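Notebook, small bench, April
Entry by Aniela Bednarek

Started at the bench after lunch with the aim of getting it back to a state where someone else could sit down and work at it. The list from last time had three open points: sort out what lives on the top, find proper homes for the tubes and the rack, and decide about the marble board. I got through the first two more or less. The third is still open and I have put my view further down.

On the board first. It is the dark red one with the white veins. The veining makes it awkward to work on. Anything thin and shiny disappears into it, and so does anything clear. I put my hand down on the wire twice without seeing it. The white splotches make it worse, as a speck of debris and a fleck of the pattern look much the same until you run a thumbnail over them. I went over one corner with a damp cloth and then a plastic scraper. Some of the marks lifted, some did not, and I stopped there. No solvent used. If anyone wants to try one, do it at the back edge first and write down what it was.

Small things on the top before sorting: the long thin wire, a small brass-coloured piece that I took for a nut, the frosted white dome, the clear rack with the round holes. The wooden handle with blue tape round the end also needs somewhere to go.

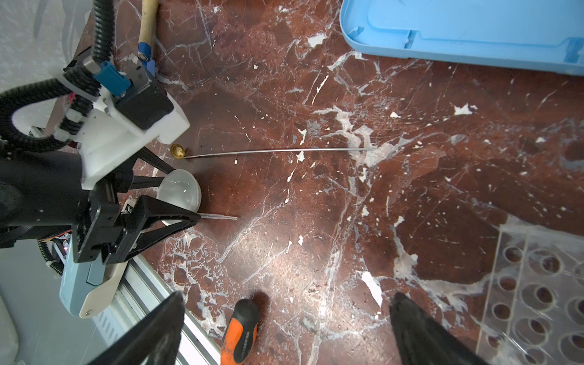 Wire and brass-coloured piece on the board, clear rack at lower right.

The wire goes with the other straight lengths in the long drawer. It should not be bent to fit into a box. Last month I found two pieces folded double in a tub and had to throw them both away. The drawer is 400 mm inside, long enough for everything we keep in that gauge. I have put a strip of foam along the bottom to stop the lengths rolling to the back.

The brass-coloured piece I have put in an envelope with a question mark on it. I tried it against the threads in the Stilora fittings tin and it was not a match for any of them. If you know what it came off, write on the envelope.

The dome is to be kept. Wrap it in a cloth and put it on the middle shelf of the tall cupboard, open side down. It should not go in the bin with the tubes.

Storage next. The white bin with the clip handles is the right size for the tube work and I would like to keep it for that only. It has been used as a general dumping place and there was grit in the bottom. Tap it out over the waste, wipe it, let it dry with the lid off. The lid is the light blue one and it has a habit of being left on the board, where it takes up the space you want for the rack. When the bin is open the lid should stand on its edge behind it.

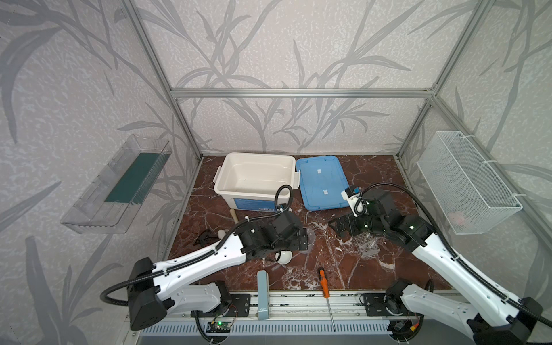
White bin open at the back, lid beside it on the board.

The labelling wants doing again. The bin has its blue printed label on the front, which can stay, but the lid should carry the contents and the date of the last check. I have ordered a roll of the matt white labels from Etetti, the ones that take pencil. The glossy ones smear.

Wall storage: the clear tray on the left wall and the white wire basket on the right. The basket is held with cable ties and I would not hang any real weight on it. I put 200 g in it as a trial, left it for an hour, and the ties held without slipping. That is as far as I went, and I have written 200 g max on a tag and tied it to the rim. Gloves, cloths, tape, nothing heavier. The mesh is too open for caps. They will go straight through.

The clear tray is better for small parts as it has no gaps, but you have to reach across the work to get at it, so it should be for things wanted at the start or end of a session. My suggestion is spare caps and the pencil. We can change this if it turns out to be a nuisance.

The leafy grey paper on the walls is staying. I asked, and it is not worth the trouble of stripping it. It wipes down well enough with a barely damp cloth. Do not scrub along the leaves, the print will come up.

Tubes. We have the long ones and the small ones, both clear with blue caps, and they have been getting mixed. From now on:

Long tubes lie flat in the white bin, caps all to the same end.
Small tubes stand in the clear rack, caps up.
Any tube without its cap goes in the wash tub, even if it looks clean.
Nothing is left lying on the board at the end of the day.

The last one is the important one. A small tube on that pattern is very hard to spot, and it will roll if the board is not level. I put the spirit level on it and it was out by 2 mm from front to back. Packed the front with card for now. A proper shim is needed, and I have added it to the Stollitby order with the foam and the cable ties.

The rack should sit square to the front edge. It tends to end up at a slant, and then you are reaching for a hole that is not where your hand expects it. I thought about sticking it down and decided against it, because it has to come off to be washed. Four small rubber feet would do the job. There is a card of them in the stores, 4 to the card, so one card is enough.
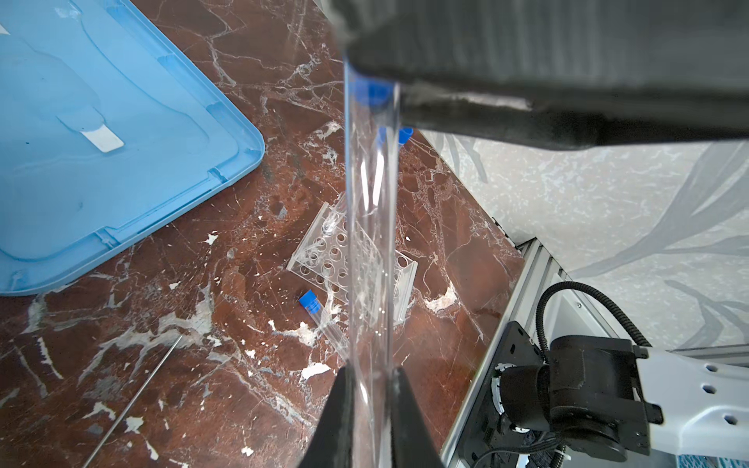
Rivadeneira read the notes up to this point and wrote in the margin that feet would make the rack too tall for the long tubes to be lifted over it comfortably, and that a thin non-slip mat under the whole rack would do the same work and could be rinsed at the sink. Also that the small tubes ought to have a cap check before they go in the rack, since a loose cap only shows itself when you pick the tube up by it.

Both fair. I will try the mat first. There is an offcut of the ribbed rubber sheet under the sink that can be trimmed to size. If it lies flat I will leave the feet in the stores. The cap check I have added to the card: a quarter turn to feel that it is tight, then into the rack.

On the board, my own preference is to turn it over if the back is plain, and if it is not, to lay a sheet of matt grey card over the middle and tape the edges. The card would need replacing now and then but it costs very little and you could see what you were doing. Rivadeneira would keep the marble and clean it properly. We have not settled it.

Still to do:
Look at the underside of the board before deciding anything.
Trim the rubber offcut and try it under the rack.
New label for the blue lid when the roll arrives.
Proper shim in place of the card at the front.
Find out what the brass-coloured piece belongs to.

Stopped at 4. Bin wiped and left open to dry, cloths hung over the sink.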